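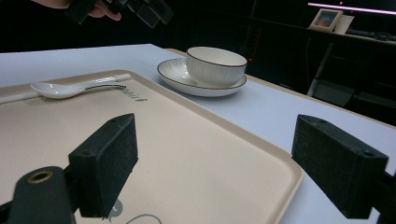

Chapter 4
Trays and Table Service
By Hanne Ásgeirsdóttir

A tray does two jobs in a dining room. It carries things to the table, and at many tables it then stays put and becomes the place where the meal is eaten. Students on placement usually learn the first job quickly. The second takes longer, and most of this chapter is given over to it.

A serving tray with a slightly raised rim, like the large beige one at the head of the chapter, has a flat area to work on and an edge that stops light items sliding off. A white spoon lies near its far end. The bowl and dish are on the table itself, the bowl standing in the dish, and both have a thin dark line round the edge. Matching lines of this sort are a help when you sort crockery, as you can tell at a glance which pieces belong to a set.

Whether the bowl goes on the tray or beside it depends on the house. At the Skadodia canteen, where I trained, everything stayed on the tray from the counter to the washing-up hatch. The room had 167 seats and a short lunch break, and a tray could be cleared in one movement. The dining room at Nerus worked the other way. Trays were used for carrying only, each place was laid on the bare table, and the tray went back to the sideboard before the guest sat down. Laying up took almost 11 minutes longer for the whole room, but the tables looked better and there was more space for elbows.

You should be able to work in either style. Find out on your first day which one is used, and ask what happens to the spoon. Some houses lay it on the tray with the bowl facing up, others put it on the saucer or dish. A ceramic spoon needs more care than a metal one. Set it down gently, and keep it clear of the rim, where the handle can be knocked by a sleeve.

Printed trays raise a small point of their own. If there is lettering or a pattern on the surface, turn the tray so that the guest can read it the right way up, and leave the print uncovered as far as the meal allows.

4.1 Loading a tray

Start with the tray flat on a steady surface – never on your arm. Put the heaviest piece in the middle, or a little towards your body. Bowls come next, then small dishes, and spoons last of all. Do not stack a full bowl on anything. Lift with both hands, bending at the knees if the table is low, and look ahead of you as you walk.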